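Slide 1. Title, name, Astow. Start at 2 whether or not everyone is seated.

Slide 2. Scope. One-room tenancies only: bed, desk and storage in the same space. Shared kitchens are covered in the Thursday session, so refer questions there.

Slide 3. Sources. 282 room surveys, Galtville and Ustville. Tuhiwai was dropped from the set – floor plans arrived too late. Credit Aniela Malinowski for the survey form.

Slide 4. Surfaces. Read the definition aloud: any horizontal area used to hold items overnight. The bed counts. Expect an objection. Reply that clothing on a bed gets moved twice a day, and the survey records the moves.
Pause for the table. Do not read the rows.

Slide 5. Desks. Small containers are the main load. Bottles and jars get pushed to the back and the working depth shrinks. Our recommended clear depth is 600 mm. Drawers under the desk do not help if the items in use stay on top.

Slide 6. Tall items. Vacuum cleaners, ironing boards, loose panels. Few rooms have a closet for them, so they stand against a wall or a curtain. Allow 700 mm of clear floor in front. Mention the trip hazard from hoses.

Slide 7. Hooks. Cheap, underused. One per person is too few. Mount away from the desk if coats are long.

Slide 8. Order of work for a reset: bed, floor, desk, drawers. Drawers last – people start there and run out of time.

Slide 9. Leave the last slide up during questions. 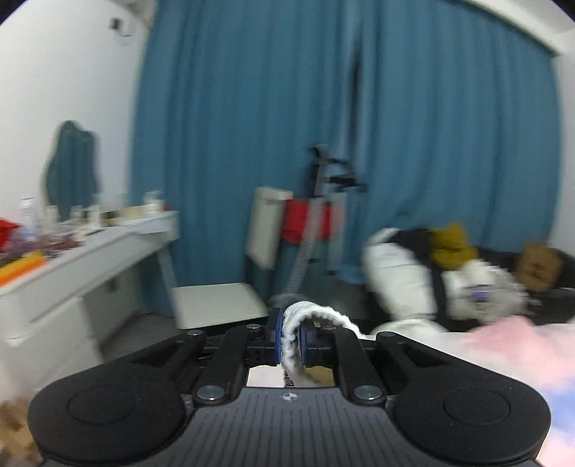 If there is time, take the cost question first. The handout has the price list on the back page, and the survey form can be requested at the desk by the door.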